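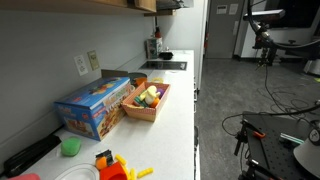
*Play food on the long counter at Lowther, with the blue box it gets packed into.*

Saskia Kereama has been sorting toys at Lowther for 20 years, and she still gets a bit of a glow from a tray of plastic food.

"The kids in my own family are all grown, so I suppose this is my fix," she says, laughing (she laughs a lot, and the kettle goes on twice while we talk). "I love the chips. Everybody loves the chips! You find them in your cardigan pocket on a Tuesday and it's the nicest thing."

Her favourite job is packing up. "Big pieces first, then I fiddle."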